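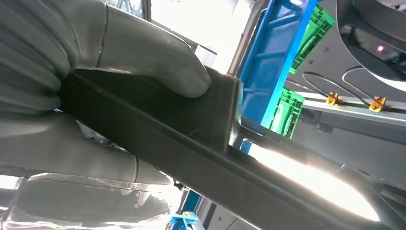

Drunlow Grip Trials, data card

Version 2. Maintainer: Josphat Kaijage, Wirncombe.

Summary
Recordings from a comparison of two gripper types, the soft Korkby fingers and the Espinoza parallel jaw, on black moulded parts. There are 700 attempts in total, 300 with the jaw and the rest with the fingers. Each attempt is one pick, one lift and one place.

Contents
Every attempt has a wrist view, a head view, joint positions and the commanded closing value. Clocks are synchronised at the start of each session – drift within a session is not corrected. The June recordings use an older controller build and are kept in their own folder.

Part types
Long ridged strips, gripped at the thicker block section, and wide ribbed trays, gripped on a lower rib.

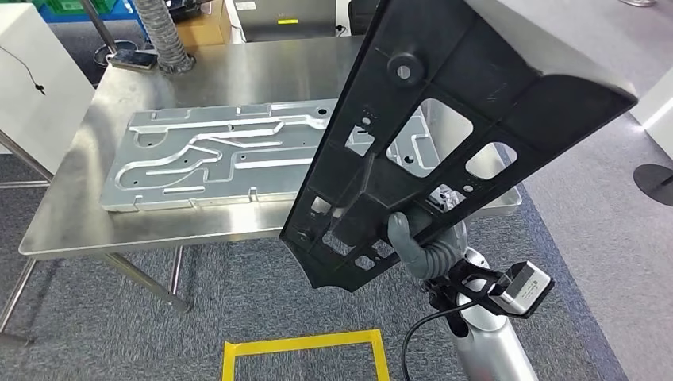
Can the wrist view be used without the head view?
It can for grip detection, but large parts hide too much for placing to be judged from the wrist alone.

Known faults
Strong glare affects some wrist recordings. In 135 attempts the depth stream has gaps; these are listed in gaps.csv. Labels for slip were added by hand and checked once. Closing values are in controller units and cannot be compared between the two grippers.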